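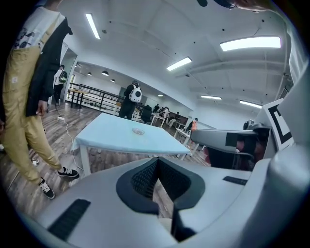 Station with the blue cloth and the round clear dish, main room.

Monday, June 29, 2020
Workshop log, hand-held gripper station
Entry by Rhea Dimaculangan

Subject: loss of pose tracking on the left gripper, Dasevo task set.

The left gripper lost its position three times during the morning block. On each occasion the recorded path jumped sideways while the operator's hand was still, and the finger width continued to log normally. The right gripper was not affected. Of 500 recordings planned, 200 were completed before work was stopped. Recording 633 in the running series is the last one considered sound.

The marker cube was removed and refitted, and the fault returned. The cable was then held by hand at the point where it enters the body. With the cable held, no jump was logged. When it was released and allowed to hang over the table edge, the jump came back within one recording. The connector is therefore the likely cause, although a worn cable has not been ruled out.
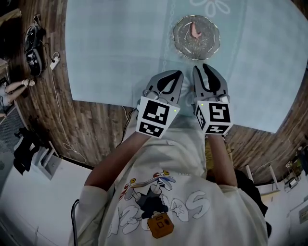
Two grippers in use at the dish, operator seated.

Bautista has asked that the cable be replaced before the connector is opened, and notes that a similar fault on the Harkiser unit was traced to a cracked strain relief.

Accepted. Actions:
Left gripper withdrawn from use until the cable is changed.
The 300 outstanding recordings to be held over.
Cables on the floor to be taped down before the station reopens.
Replacement cable requested from Dronent, two lengths.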